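How a Robot Arm Picks Things Out of a Bin

A robot arm is a machine with joints, like your own arm. Each joint has a motor in it. A computer tells each motor how far to turn. When all the joints turn together, the end of the arm moves to a new place.

This page is about the arm at the Rakena shared workshop. Members are building a sorter there called Silel. Marites Layug wrote most of the program and Edgardo Enriquez built the bench.

What the arm has to do

The job is called bin picking. Blocks are tipped into a metal bin. The arm must take them out one at a time and put them down somewhere else. You could do this without thinking. For a robot it is hard work, and the reasons are worth knowing.

Step 1. Finding a block

The program starts with a camera picture. To a computer, a picture is a long list of numbers, and each number says how bright or what colour one small dot is. The program looks for groups of dots with the same colour and straight edges. A long shape with straight sides is probably a block.

Shiny metal causes trouble. A scratched bin floor reflects light in streaks, and a streak can look like an edge. Marites changed the lighting in May and the program made fewer mistakes afterwards.

Step 2. Choosing which block to take

Blocks that lie apart are easy. Blocks that lie across each other are not. If the arm pulls a block from underneath, the one on top will slide or tip, and the camera picture will be out of date. The rule in the program is short: take the top one first.

To use the rule, the program must work out which block is on top. It looks for an edge that carries on without a break. If the edge of one block stops where it meets another, the block that stops is underneath.

Step 3. Reaching in

The part that holds things is the gripper. It has to fit between the block and the wall of the bin. Before the arm moves, the program checks the whole path for bumps. It tests up to 525 paths and keeps the shortest safe one. If none is safe, the arm stays still and a message comes up on the screen.

Sloping walls help, as they leave more space at the top than at the bottom.

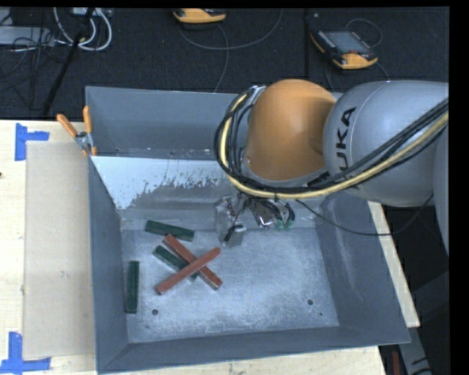 Step 4. Closing the gripper

The gripper closes slowly. The motor measures how hard it is pushing. When the push reaches the set limit, the gripper stops closing and the arm lifts. If the gripper closes all the way, it has missed, and the program goes back to Step 1. After 3 misses in a row it stops and waits for a person.

Safety

A large arm is heavy and does not know you are there. Children at Rakena watch from behind the yellow line. An adult holds the control pendant, a handheld box with a stop button.

Words to know

Joint: a place where the arm bends or turns.
Gripper: the part that takes hold of things.
Pendant: the handheld control for the arm.
Path: the route the arm follows from one place to another.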